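Caring for wooden doors and furniture at home

Last updated: February

I started to write down these tips when we moved to the apartment in Tunthorpe, where every door was sticking and every cupboard had white rings on the top. Most of the problems were small and I could repair them with things I already had in the kitchen. I put them here in the order in which I learned them, so please excuse that the order is not very logical.

Cleaning

For weekly cleaning use a soft cotton cloth, almost dry. If you squeeze the cloth and a drop still falls, it is too wet for wood. An old T-shirt is better than a new kitchen towel, which leaves small fibers. For greasy places near the handle I put one drop of dish soap in a bowl of warm water, wipe, and then wipe again with clean water. Dry it right away.

I do not use vinegar on wood anymore. It made a dull spot on our hall table and I needed two evenings to polish it out.

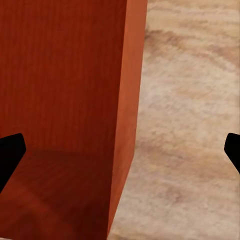

Scratches are easier to hide than most people think, if you first find the direction of the grain. On reddish-brown wood with fine vertical grain, like this, always rub from top to bottom and never in circles. A wax stick should be a little darker than the wood, because a lighter one shows as a pale line. Look also at how the color changes with the light: the upper part of the front is brick-red and the part in shadow is deep maroon, so a stick chosen in the dark corner will be wrong for the rest. I take the sticks to the window before I decide. The small shop Derkach sells them one by one, and two neighboring shades can be mixed if you warm them between the fingers.

For a deeper scratch, press the wax in with a plastic card, wait until it is hard, and scrape away what stands above the surface. Then buff with a dry cloth.

Sanding

Before new varnish I sand with 180 paper, then 240. My neighbor goes up to 800 between the coats. I tried it once on a small shelf and it was very smooth, but for a door I do not have the patience. Always vacuum the dust and wipe after, or you will varnish the dust too.

Doors that stick

First check the hinges. Open the door halfway and lift it gently by the handle. If it moves up and down, the screws are loose, and it is too early to take the plane. When the screw hole is worn, fill it with wooden toothpicks and white glue, cut them flush, and put the screw back the next morning.

If the hinges are tight, rub chalk along the edge of the door and close it. The chalk will leave a mark on the frame where the two touch. Sand only this place, a little at a time – it is easy to take too much. Seal the bare wood afterward, or it will swell again in the first rainy month.
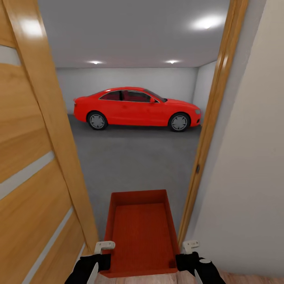
What can I put on a hinge that squeaks?

Plain candle wax or petroleum jelly works well. Take out the pin, clean it with paper, rub it all over and put it back. Cooking oil helps for a week and then becomes sticky.

Storing leftovers

I keep half-used varnish in small glass jars filled to the top, so that there is little air inside. Write on the lid the color and the room. My Daltska varnish stayed good for 18 months like this, while the rest in the original can had a thick skin. Oily rags must be spread flat outdoors until they are fully dry. Do not leave them in a pile, they can catch fire without any flame near.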